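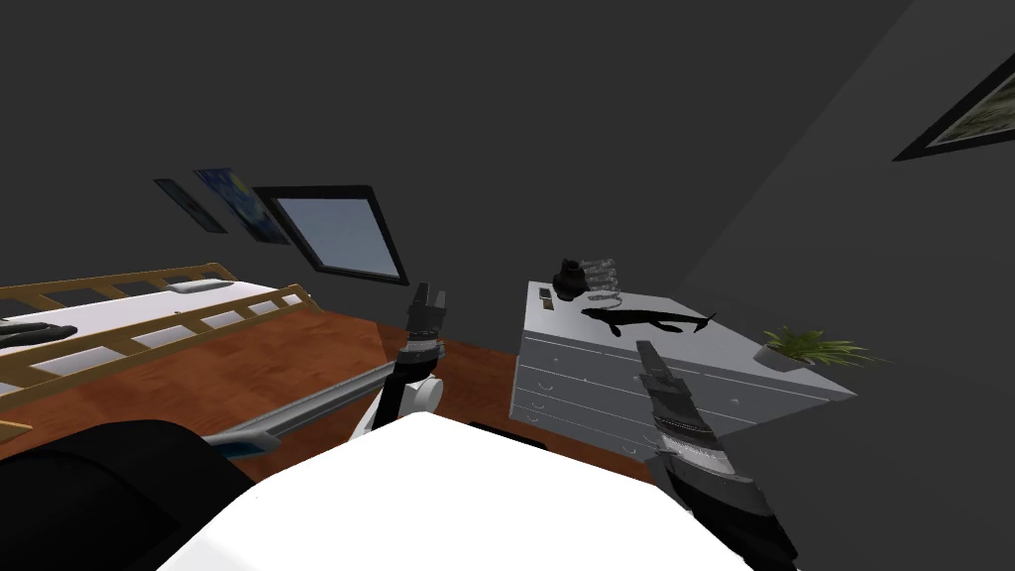
How to Find Out Whether a Robot Can Tidy Your Bedroom (Before You Buy One)

Updated 8/7/19

Every spring somebody announces that the household robot has arrived. Every summer I'm still dusting my own chest of drawers. In May I decided to stop complaining and test the claim properly, which you can do at home in simulation with a decent computer and more patience than I've got.

I used a small free simulator called Lurar, with the attic bedroom from the Flinditz room pack. You get a bed, a white chest of drawers and a clutter of things on top of it, among them a black whale. The robot has two arms with a gripper on each, so it starts with the same number of hands as a teenager and a better attitude.

What you need

A computer with a proper graphics card
Lurar and one furnished room
A two-armed robot model (mine came with the pack)
A notebook
An afternoon, then most of the next one

Step 1. Choose one dull chore

"Tidy the room" isn't a chore, it's an argument. Mine was: pick up the whale and put it down at the other end of the drawers without disturbing the plant. Write the sentence down before you start. You will be tempted to change it later, when the robot has done something nearby and you're feeling generous.

Step 2. Do it yourself first

Clear a bit of shelf in your own house and time yourself moving one ornament. Two seconds, perhaps three if you stop to look at the dust. Put that at the top of the page.

Step 3. Park the robot sensibly

Both grippers should reach the back of the drawers without the elbows going through the bed. Lurar lets you drag the base about with the mouse. Save the position once you like it, as the reset button puts everything back to the factory spot, and that is how I lost my first afternoon.

Step 4. Look at the gripper on its own

Switch to a view close to the hand and open and close it a few times. Two flat pads come together and go apart, and you have now seen its full repertoire. A whale is long and low and may well suit it. A thin chain lying flat on a white surface is another matter. Try picking one up with two rulers and you'll see the difficulty.

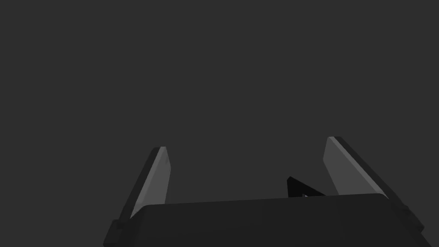 Gripper open, nothing between the fingers.

Step 5. Run it 30 times

One good run proves nothing, though it makes a lovely video. I gave each attempt 90 seconds and wrote down one of three words: done, dropped or dithered. Shift the whale a little between runs. Real ornaments don't stay where you left them, particularly in a house with a cat.

Step 6. Make it harder

If you're pleased with the results, move on to something see-through, then the chain. Leave the plant until last. A fellow user on the Isah forum ran 200 attempts at lifting a glass and reported that the robot was very good at it on all the occasions when it knew where the glass was.

So, can they do chores yet?

Some of them, slowly, if you choose the chore and arrange the furniture. My own whale got to the other end of the drawers often enough that I'd call it promising — and seldom enough that I wouldn't let the thing near my grandmother's china. Carrying one object across one surface is well within reach. Deciding which objects shouldn't be there in the first place is a good deal further off, and I know several adults who haven't managed it either.

Simulation flatters the machine, too. There's no dust in Lurar, and a dropped ornament comes back whole when you press reset. A showroom in Hirnville quoted me 3,000 a year to hire a real arm, without delivery. I bought a new duster.

Next time: socks, in pairs, if the cloth add-on stops crashing.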